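Budget for the arm, second go

Sat 23 May

I've gone through the numbers again with Mesfin Nigatu, and the arm is staying on the list. The Totero quote came back at 1695 a month to rent, which is too much for us. Cirnau want 965 but the gripper is extra, another 700 up front. I'd like to sort out the simulated kitchen before we sign anything. 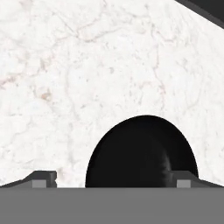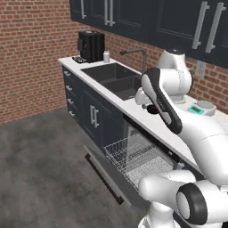
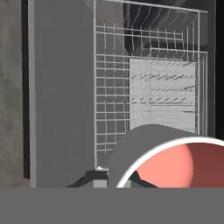

Simulated kitchen: worktop, whole room, dish rack.

Beril Erdem thinks we should pay for more computer time first and leave the hardware until June. I can see her point - a month of rendering costs less than one week of rental. Against that, Cirnau need four weeks to deliver, so waiting pushes everything back.

My plan is to order the gripper now and ask for a later start on the rental. I still need a price for insurance, and Qiuyue Xu is chasing that.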